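Wastent Cell Maintenance Meeting
Minutes, November 7, 2024
Citorthorpe site, Room 2

The meeting opened at 9:05 a.m. The minutes of the October meeting were approved with one correction: the replacement finger sets were ordered from Kauppinen, not from Killerar.

1. Condition of the grippers
The maintenance lead reported that the gripper pair in regular use had reached 1,834 cycles on the present fingers. Wear on the inner faces remains within limits. The fingers will be inspected at 2,000 cycles and replaced at 3,000, whatever their condition at that point. The screws on the body plates are to be checked for tightness at the start of each shift and the result entered in the log.

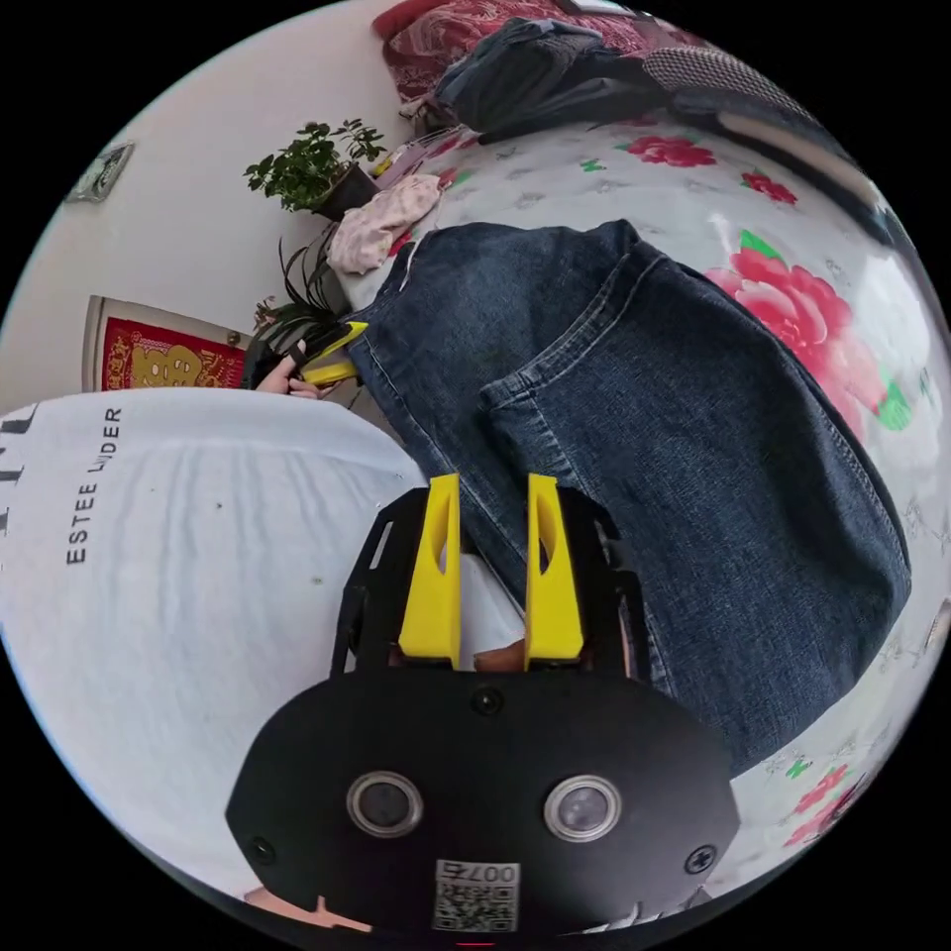 Members discussed the cleaning of the sensors. Lint from garments has been collecting along the rims, and two shifts had used paper towels to remove it. It was agreed that only the dry cloths supplied by Kauppinen may be used. The setup sheet will be changed to say so.

2. Labels
The code label must stay readable at all times. A worn label is to be reported before the gripper is used again. Spare labels are kept in the Wastent cabinet, second drawer.

3. Open repairs
Ticket 354 (loose finger bracket) remains open pending delivery of parts from Killerar. The affected unit is to stay on the repair shelf with a red tag.

4. Actions
Setup sheet to be revised: maintenance lead.
Delivery date to be obtained from Killerar: purchasing.
Shift log to be given a column for screw checks: cell supervisor.

The meeting closed at 9:50 a.m.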